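Buying grippers for the Traltthorpe floor: speaker notes, 5/24/18
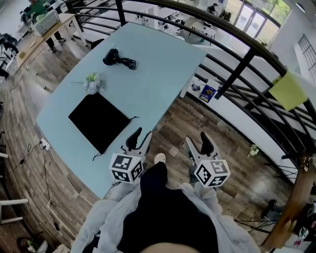 Blue table, hair dryer, pouch, two hand-held gripper fingers.

Start with the money, people will ask anyway! We have 3,000 for the year. A hand-held pair from Ultach is 600, so buy two pairs now and hold the rest until December.

Point at the cubes. Every gripper needs its markers, and Parri sells them separately (I missed that on the first quote). Allow about 3 weeks for delivery.

Then the fun part: household stuff! Cords and soft pouches are great tests for finger pads, so put spare pads in the budget too.

Pause for questions. Nondow quote is on the next slide.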